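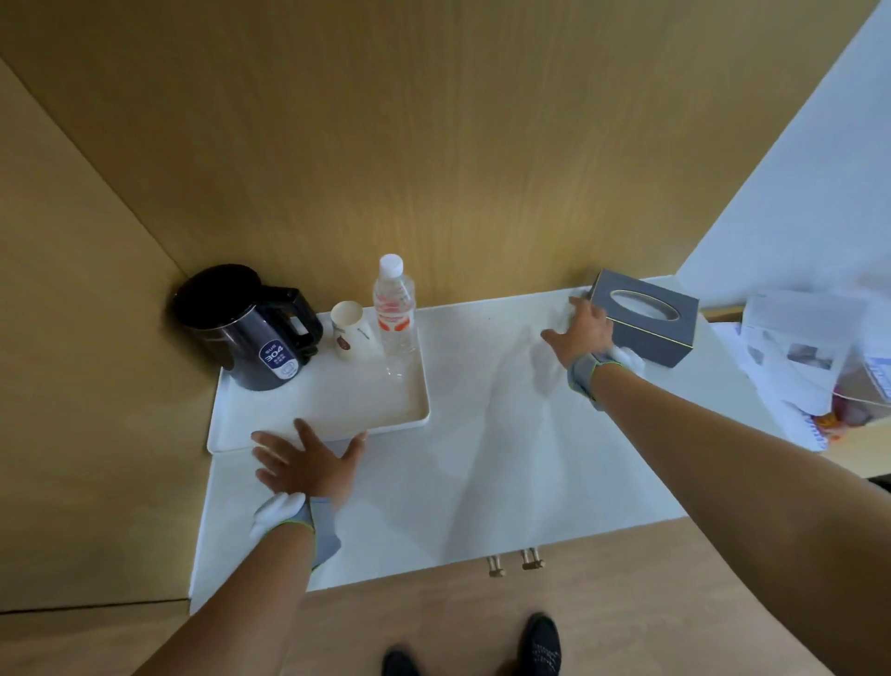

Section 4. Setting Up the Handover Between Your Staff and the Unit

By the time you reach this section, your Vokow unit should be charged, paired with the Tastura tablet, and parked on its dock. If it isn't, please go back to Section 2 and take your time with it. We would much sooner have you start a day later than start with a half-charged unit and a cross team.

This section covers the part of the work that stays in human hands, and how to pass a room or a refreshment corner back and forth without anybody stepping on anybody else's toes (or wheels). In most of the guesthouses and offices where Nurnero has installed the system, the unit takes over the floors, the linen runs and the long walks to the supply closet. Countertops, kettle trays, cups and anything that spills remain with the attendant. We have tried it other ways, and we keep coming back to this one.

4.1 Before the shift

1. Wake the tablet and open Rooms. Every room should show either a gray dot (not started) or a blue dot (waiting for a person).

2. Tap your own badge color. The tablet will only send you the tasks you've signed up for, so if you are covering for a colleague, tap their color as well.

3. Load the supply drawer on the unit: clean cloths on the left, used cloths on the right, bottled water and paper cups in the middle. The drawer sensor is a bit fussy and will complain if it is not pushed in until it clicks.

4. Walk the first corridor with the unit. You only need to do this at the start of the shift, and it lets you catch a propped door or a delivery somebody left against the wall.

Note: Attendants who have done this job for years often find the first week slower than the old way. That is perfectly normal. Please don't shorten anyone's room times on the schedule until the whole team agrees they are ready for it.

4.2 Doing the counter

1. When the unit has finished the floor it will back out to the doorway and chime 2 times. The room is now yours, and it will not come in again until you release it.

2. Switch off the kettle at the base and let it cool before you move it. Lift the whole tray if it is light enough; otherwise slide it to the back corner and work around it.

3. Wipe from the back wall toward the front edge with a damp cloth. Go in close beside the tissue box, where drips and cup rings like to hide, and keep your free hand flat on the counter if you are leaning in.

4. Dry the surface with a second cloth. A wet counter under a paper item means a curled, spotted paper item, and guests do leave their papers lying around.

5. Never throw away, stack or straighten a guest's papers. Move them only if they are sitting in water, and make a note on the tablet if you do.

6. Put the tray back in order. Replace used cups and any opened water, and check that the tissue pulls freely.

7. Tap Counter Done. The dot turns green and the unit moves on to the next room.

CAUTION: Do not ask the unit to carry a kettle that has water in it, even cold water. The drawer is not sealed, and the electronics sit directly underneath.

CAUTION: If you wear open-finger gloves, dry your fingertips before using the tablet. A wet screen may read one tap as several and release rooms you haven't finished.

4.3 If the unit comes back too early

Once in a while the unit will roll up to the doorway while you are still wiping. Say "wait," or press the soft bar on its front. It will hold for 4 minutes and then ask again. You are not in its way, and it does not report you for being slow. Supervisors at our Quartey site asked us to put that in writing, and we were glad to.

If it happens more than once in the same room, open Rooms, hold your finger on that room's dot, and choose Relearn. Message 693 on the tablet means that the doorway marker is dirty or missing. Wipe it with a dry cloth and try again before calling anyone.

4.4 For supervisors: what changes on the schedule

The log holds the last 1000 room visits and then begins writing over the oldest ones. It records when a room was released and which supplies were used. It does not record how long a person stood at the counter, and there is no setting to turn that on.

Attendants will be walking less and doing more close work with their hands and shoulders. Please rotate people between counter rooms and the linen room during the shift, and keep the midmorning break where it was. We also suggest a short chat in the first month, with the tablet on the table, so the people who use the thing can tell you which rooms are in a silly order. They are usually right, and changing the order takes a minute under Rooms, then Route.

Docking and overnight charging are covered in Section 5.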